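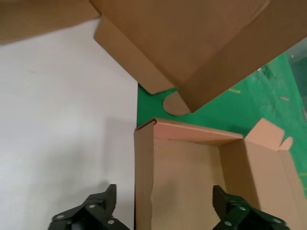 I have wanted to see inside the Berisha pottery works ever since my aunt left me her breakfast set, the blue-speckled one with the slightly wonky milk jug, and this August I finally got round to it. They open the doors to visitors for one morning in the summer, and if you write early enough you get a little printed ticket in the post with your name spelt more or less correctly. Mine said Heather Ruddick, but I am Heather Ruddock, and the lady on the gate let me in all the same.

Getting there was half the fun. I took the slow bus up through Lolen, which stops at every farm gate, and arrived much too early, so I had a cup of tea and a cheese scone in the canteen with two other early birds, Yvette Ross and her father-in-law, who had come for the clay and the kilns respectively. Yvette throws pots in her garage and had a notebook full of questions. I had none, only my jug in my handbag, wrapped in a tea towel (I had a vague idea that somebody might like to see it).

Our guide was Murray Bouchard, a big soft-spoken man who started in the slip house as a lad. He took us there first, and I must say I hadn't expected it to be so noisy or to smell so strongly of riverbank. The clay goes round in great tubs with water until it looks like melted chocolate, and then it is sieved and sieved again. He let us each dip a finger in. It dries to a powder on your skin in no time, and I was still finding it on my cardigan at teatime!

From there we went through to casting, where the jugs and teapots are made in plaster moulds. You pour the slip in, wait, and pour most of it out again, and what stays behind is a jug. I made Murray explain it twice. The plates are pressed by machine, but the handles are still put on by hand, and I could have stood there until they locked up. Charoen Chuensuk has the bench nearest the window, and he will have a handle scored, dabbed and pressed home before you have properly seen him pick it up. I got my courage up and unwrapped my aunt's jug for him. He turned it over, ran his thumb down the inside of the handle and said it had been put on at the end of somebody's shift. I love it even more now.

The glazing room is the one everybody photographs, with the long racks of cups all the colour of weak custard. The blue only comes up in the fire, so a whole rack of what will be Helia ware (that's the pattern with the deep rim, the one they do for wedding lists) looks like nothing much at all. Murray told us there were 315 pieces on the trolley waiting to go in, and you could see Yvette's pencil going.
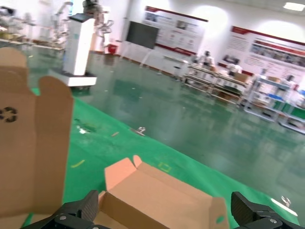 We saw the big kiln from behind a yellow line. It is a long brick tunnel and the trolleys creep through it so slowly you would swear they were standing still. Even at our distance it was like opening the oven on Christmas Day. Yvette's father-in-law had been waiting for this and asked about gas and firebrick until the rest of us drifted over to the sorting tables, where each piece gets a tap with a knuckle. A good plate rings and a cracked one goes clunk. We all had a go. I was fooled by a saucer.

The seconds shop opens at noon and I would advise anybody going next year to be near the front, and to take a sturdy bag. I came away with two soup bowls and a butter dish with a pimple on the lid, and I turned my back on a lovely big platter that I would never have got home on the bus. There is also a small museum up a flight of 124 steps in the old bottle kiln yard, well, up the hill behind it, with the pattern books laid out under glass. I found my aunt's speckle in one of them, listed as Naltero Blue, with a note in the margin in brown ink that I couldn't make out.

A word about shoes: wear flat ones. The floors are swept constantly but they are uneven, and there is a nasty lip between casting and glazing. The canteen takes cash only, and the scones had gone by the time I came back down for my lunch, though the leek soup was very good. The last bus down leaves at half past four from the lower gate.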